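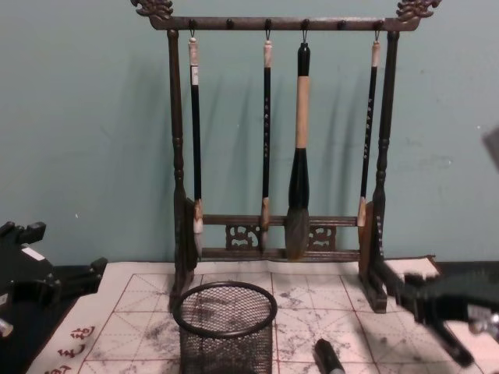 # Chapter 4: When the Desk Gets Help

Zulkifli Sutanto has set up practice desks at the Joren calligraphy school in Tultholm for 21 years. Rack at the back, brushes on their hooks, pen cup within reach, grid cloth pulled flat. He can do one desk while holding a conversation and (on a good morning) a cup of tea. The school has 86 desks, and every one of them has to be put back in order between classes.

Last November the school began trying out a two-armed robot for this job, and what happened next is a wonderful way into the subject of this chapter! Tidying a desk sounds like the simplest work in the building. Try writing it down as instructions, though, and it opens up into dozens of small decisions. Which hook does a thin brush go on? How hard can you squeeze a handle before it slips or cracks? If a pen is lying at an angle, which end do you pick up?

Sutanto had never put any of this into words. His first month with the robot was spent doing exactly that, sitting beside the engineers from Bivthorpe and explaining what his hands already knew. By the end of it they had a notebook with 937 entries, a good many of them crossed out and written again.

Look at the desk from the robot's side. A pen lies slantwise on the grid next to the mesh cup, while the right gripper holds a long, dark tool up near the hanging brushes. The brushes differ a great deal in thickness, and each one asks for a different grip.

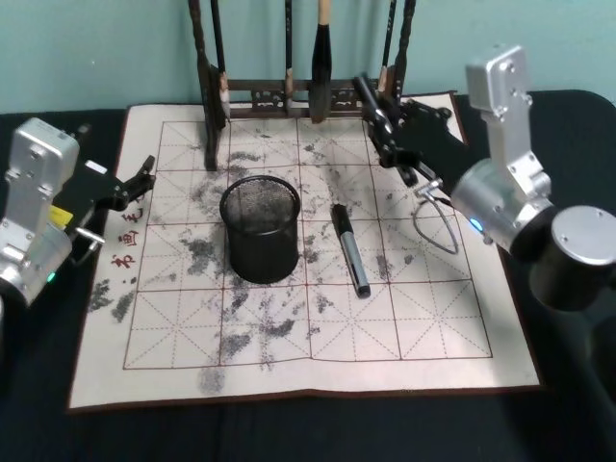 ## 4.1 Tasks, Jobs, and the Space Between

A **task** is a single piece of work with a clear result, such as hanging a brush on a rack. A **job** is the whole bundle of tasks a person is paid to do, together with the judgment that holds them together. Machines are usually brought in to take over tasks. What that does to the job depends on which tasks go and which ones stay, and on who gets a say in choosing.

At Joren, Sutanto still checks the brushes and decides when one is too worn for students. He now also teaches the robot new layouts, a task that didn't exist before. His colleague Hao, who liked the quiet of setup time, misses it and has said so in staff meetings. Both reactions are worth taking seriously, and you'll meet both again in the case studies.

**Before you read on:** Pick a job you know well and write down every task in one hour of it. Mark the tasks you'd gladly hand over, then circle any that would be hard to explain to a newcomer. Keep your list handy for Section 4.2.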